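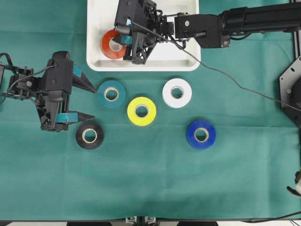 Figure 3. Rolls of tape on a green cloth, one in a white tray.

4.2 Slow starts and comebacks

We coded 2660 possessions from college basketball games, and the pattern is a delightful one! Teams that fell behind early took quicker shots for the next 40 possessions, yet their shooting held up remarkably well. Mazandarani and Cele saw the same thing in women's games, and we were thrilled to find it again in the Stadum play logs.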